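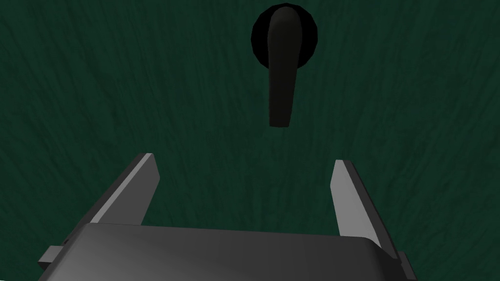
A black lever-style handle on a dark green surface.

About the Stirine Centre for Public Evidence

3 min read

The Stirine Centre helps people find, read and question the research behind claims that affect their lives. We work with schools, public libraries, local newspapers and patient groups, and we are independent of government and of any commercial sponsor. Our offices are in Saltton, on the second floor of the former Waler Building.

What we do

Most of our work begins with a question from a member of the public. A parent may wish to know whether a reading program sold to the local school has been tested. A reporter may have a press release in hand and a deadline the same afternoon. Our staff locate the relevant studies, assess their quality and write a reply in everyday words. Last year we answered 287 such questions. Replies of general interest are published, with the name of the person who asked removed.

We also train others to do this work. The Waler Course, held each November, prepares librarians and teachers to judge the strength of a study, to recognize a misleading chart and to explain uncertainty to a general audience. It has 60 places. Tuition is free for staff of public institutions — travel is not covered.

How we are organized

The Centre has 20 permanent staff, most of whom trained as scientists or statisticians. They are supported by a register of 300 outside reviewers, each of whom has agreed to read draft replies in his or her own field. Reviewers are unpaid and must declare any financial interest before a draft is sent to them. Where two reviewers disagree on a matter of substance, the published reply says so and gives both views.

Farhad Shokri has served as director since the Centre moved to Saltton. He previously taught research methods and continues to lead the opening session of the Waler Course.

Funding and independence

The Centre is supported by an endowment from the Araújo Foundation, by individual gifts and by fees for training delivered to private organizations. We do not accept payment for answering a question, and donors have no part in choosing which questions are taken up. Accounts are published every year and may be requested in print.

Corrections

We make mistakes and we correct them. A corrected reply carries a note at the top stating what was changed and when. The earlier wording stays available on request. Complaints about a reply should be sent in writing to the director, who will respond within 20 working days.

Visiting us

The reading room is open to the public by appointment. The next open day will be held on Sat 26 January, with short talks in the morning and staff on hand throughout the afternoon to discuss questions in person. Registration is not required for the talks.

Related

How to send us a question
Reading a clinical trial: a short guide
The Waler Course: dates and application form
Becoming a reviewer
Annual accounts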